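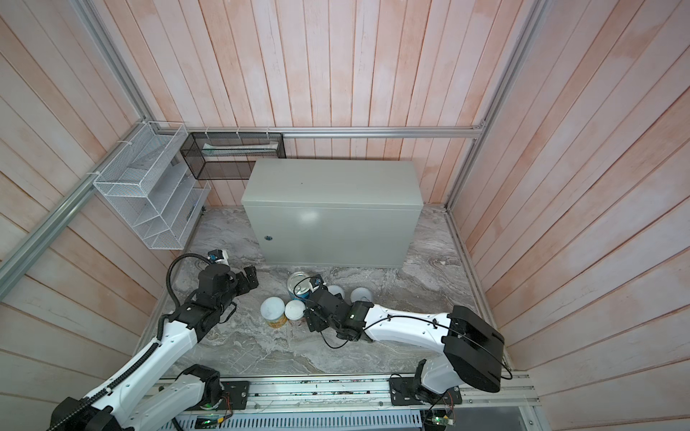
The cabinet corner at Drindstead, cans still out in front.

Trida storage project: progress report to the Baran small grants fund

Dear Edmund,

You asked for something you could read over a cup of tea, so I've kept the spreadsheet for the attachment and will just tell you how we're getting on. Mostly well! The corner is up, the cabinet is in its place, and we've started putting things away in it and getting them out again, which was the whole point of asking you for money.

Where we are with the corner

The walls are done. You'll remember there was a long discussion at the start about whether to leave them white, and I'm glad we went for the pinkish planks in the end. They run upright along the back and on the slant on the right-hand side, and they're a much friendlier thing to look at than bare panels. I was worried that three walls of stripes would make everything in front of them hard to pick out, but the containers have strong enough labels that I can find what I'm after. The pale ones are a bit trickier, more on that below.

The floor of it is the grey marble-patterned surface. I like it more than I expected to. Crumbs and dust do vanish into the swirls though, so we now wipe it down before we start whether it looks dirty or not.

The metal cabinet stands in the middle near the back wall. We tried it further to the left for a while and kept knocking our way round it. Having it in the centre means there's a clear stretch in front for whatever is waiting to go in, and you can reach it from either side. The door has a small round lock on the left. We keep the door shut between goes (it's become a habit, like shutting the fridge) but we don't lock it, mainly because I lost the first key for most of a Sunday and don't fancy doing that again. It was in my coat.

The shelf and the basket

These were the fiddly bit. The white wire organiser is up on the left wall, the stepped kind with slanted compartments, and it's held to the rail with white cable ties. I had planned on proper brackets. The ties were meant to last us until those came, and they've held so well that I've stopped chasing the brackets, so that line in the budget is a little underspent. The idea for the organiser is flat things: lids, packets, folded bags, anything that gets lost when it's lying down. We haven't settled on who goes in which step yet, and I'd rather wait than label it twice.

The black mesh basket hangs on the back rail behind the cabinet, with the same white ties. I'll be straight with you, I'm not sure about its position. It was the only free bit of rail at the time, and having to reach over the cabinet to get at it is a nuisance if you're not tall. It's all right for light things you don't want very often. I'd like to try it on the right before the next report and see whether anyone uses it more.

What we've been putting away

We began with cans and small round pots because they're what every kitchen in Brudville seems to be drowning in. There's a blue and white one, one with a white lid and a yellow and orange label, and a smaller tan one, also with a white lid. Then there are the little white round pieces, which are the pale ones I mentioned. They roll, they nest in each other, they wander off to one side when you're dealing with something else. If anything has slowed us down, it's those.

We did 13 full rounds of putting away and taking out this period. A full round is everything out on the marble, everything into the cabinet, door shut, then back out again. What we noticed, in no special order:

Lids should go on before anything gets moved. It sounds obvious, but I've left one open more often than I'd like to admit.

Cans stood close together are slow to sort. A gap of a couple of fingers makes all the difference, and we now set them out like that when we remember.

The flat top of the cabinet attracts clutter. We've made a rule that nothing lives up there, and so far I'm the one who breaks it.

The door wants opening fully before you pick anything up. Half open is worse than shut!

Money

The grant was £2700, as you know, and we've spent £1000 of it, nearly all on the rails, the planks and the cabinet. The details are in the attachment with the receipts. Two of them are photos of receipts, sorry, the originals went through the wash. I don't expect to need anything beyond what was agreed, and if the brackets stay cancelled I'd like your permission to put that money towards a second basket instead. Could you let me know if that needs a form?

What's next

Moving the black basket, as I said. Then filling the wire organiser properly and living with it for a bit before we decide on labels. I also want to bring in some squarer things, boxes and cartons, because a cabinet that works nicely for cans may be hopeless for a cereal packet and we should find that out early. After that we'll write up the short guide for the other kitchens, which I'm aiming to have with you in December.

You're very welcome to come over to Drindstead and have a go yourself — mornings are quieter, and the kettle is in the next room. Bring a couple of awkward containers from home if you have any. I'm always looking for worse ones.

All the best, and thank you again for backing this,

Project lead, Trida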